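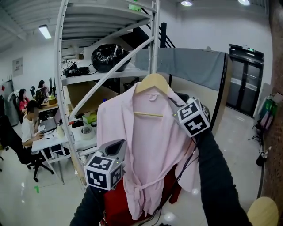
Harkham Opens Its Garment Handling Workroom to Laundry and Hotel Operators

HARKHAM, December. Triltilwood, which develops software for automated garment handling, held an open day this month at its Harkham workroom. Visitors from commercial laundries, hotels, uniform rental companies and two technical colleges watched staff record garment tasks with hand-held grippers, and then tried the tasks themselves.

The company had planned for 94 guests and registered 149. Sessions were split into morning and afternoon groups so that people could stand close enough to see what was going on. Each group spent part of its visit with the recording team and part with the software staff, who went on with their normal work at their desks.

The main demonstration used bathrobes. A robe on a wooden hanger, belt tied at the waist, was handled with a pair of grippers carrying black-and-white marker cubes. The patterns on the cubes let the software work out where each gripper is and how it is turned. Those movements become training examples for robot arms fitted with similar jaws.

"A robe is a good test for us," said Chin-lung Hsieh, who leads garment work at Triltilwood. "The sleeves hang loose, the collar is thick, and the belt goes wherever it wants. A shirt with a stiff collar is easier. If you only ever train on shirts you get a system that is good at shirts."

Hsieh took the morning groups through the full task: lift the hanger, settle the shoulders, bring the belt around and tie it, and hang the robe back on the rail. Operators at the open day ran it at normal working speed. Several visitors asked for the belt step to be repeated slowly, and the afternoon program was changed to allow more time for it.

Questions from the floor

Most of the questions came from people who run finishing lines. One laundry manager asked whether the software could cope with robes that arrive with the belt missing or threaded through only one loop. Hsieh said it could not do so reliably today. The current version expects a belt to be present and stops if it does not find one, and an operator then has to step in. Work on missing belts is planned for next year.

Another visitor asked about speed. The company said that its robot arms remain slower than an experienced finisher on every garment type it has tested, and that it is not offering the system as a replacement for staff on a busy line. Its first customers are expected to use it for overnight work, when garments can be hung at a slower pace and be ready for the morning crew.

There were also questions about fabric damage. Triltilwood uses smooth jaw pads and limits the closing force by garment type. Terry, fleece and woven cotton are approved for trials. Silk and open knits are not. Guests were given a printed list of approved fabrics and asked to mark the ones they handle most. Those lists will help decide which fabrics are tested next.

Hands-on session

In the second half of each visit, guests used the grippers. They were given a short safety talk, shown how to hold the handles so that the marker cubes stay in view, and asked to move a garment from one rail to another. No experience was needed. The company saved only the recordings for which guests had signed a consent form, and those will be kept apart from the ones made by trained operators.

Ashraf Ragab, operations manager at Shehata, a hotel linen supplier, attended with members of his finishing team.

"I expected it to feel like using tongs, and it does for the first few minutes," Ragab said. "After that you stop thinking about the tool and start thinking about the hanger. My people picked it up faster than I did. What I wanted to know was how much setting up there is before you can start, and I got a straight answer on that."

The answer was that a new garment type currently takes 14 working days from the first recording to a supervised trial on a robot arm. That covers recording, checking, training and a round of corrections. Triltilwood hopes to shorten the checking stage, which is still done largely by hand. Staff watch each recording and reject those in which the marker cubes were hidden for too long or the garment slipped off the hanger.

Guests who asked to see rejected recordings were shown a selection. The most common fault is an operator's own sleeve or the garment itself covering a cube during a turn. New operators are taught to open their elbows slightly as they rotate the hanger, and the same advice was passed on to visitors before their turn.

Shehata will be the first company to host a trial outside Harkham. The trial will cover robes only and will run at one finishing site under the supervision of Triltilwood staff. Both companies have agreed to publish the results, including the number of times an operator had to intervene.

Landum handling software

The open day was also the first public showing of Landum, the software that Triltilwood uses to review recordings and prepare them for training. Landum lines up the two gripper paths with the camera view and lets a reviewer mark the start and end of each step, such as gripping the collar or releasing the hanger. Until now it has been used only inside the company.

Version 4 will be made available to colleges and research groups in the spring. It runs on an ordinary laptop for review work, though training still requires a larger machine. A small set of robe and jacket recordings will be supplied with it so that new users have material to practice on. Colleges that attended the open day have been offered early access and a half-day training visit for teaching staff.

Pricing for commercial users has not been set. Companies that want to use Landum with their own recordings before then may apply to join the trial group. Applications should state the type of garment handled, the approximate number handled per shift, and whether the site already uses any automated rails or conveyors.

Next visits

Owing to the number of people who registered, Triltilwood will hold a second set of visits early next year. Groups will be smaller, and each visit will last two hours. The morning visits start at 9:30 a.m. and will concentrate on robes and other belted garments. The afternoon visits start at 1:30 p.m. and will cover jackets and uniform shirts. Guests may attend both.

Visitors are welcome to bring one or two garments that give them trouble on their own lines. Garments should be clean and free of pins, and should come with the type of hanger normally used for them. Hsieh's team will attempt each one with the grippers and give an opinion on whether it is a reasonable candidate for automated handling. Owners should note that repeated gripping can leave light creasing on some fabrics, and anything that cannot be re-pressed should be left at home.

Closed-toe shoes are required in the workroom. Long scarves and loose jewelry must be removed before the hands-on session. Visitors may take photographs of the garment tasks but are asked not to photograph screens. Anyone who needs step-free access or a seat during the demonstration should say so when registering so that the session can be arranged to suit.

"People asked better questions than we had prepared for," Hsieh said. "We had a whole section on how the markers work, and most groups wanted to get past that and talk about belts and hangers. The next visits will have more time at the rail and fewer slides."

About Triltilwood

Triltilwood develops recording methods and training software for robots that handle clothing and linen. Its staff work from a single site in Harkham, where garment tasks are recorded, reviewed and tested. The company works with laundries, linen suppliers and technical colleges.

Media and visit requests

Requests for interviews, photographs or places on the next visits should be sent to the Triltilwood visits desk in Harkham. Please give the name of your organization, the number of people attending, and your preference for a morning or afternoon session. Colleges asking about early access to Landum should mark their request for the attention of Chin-lung Hsieh.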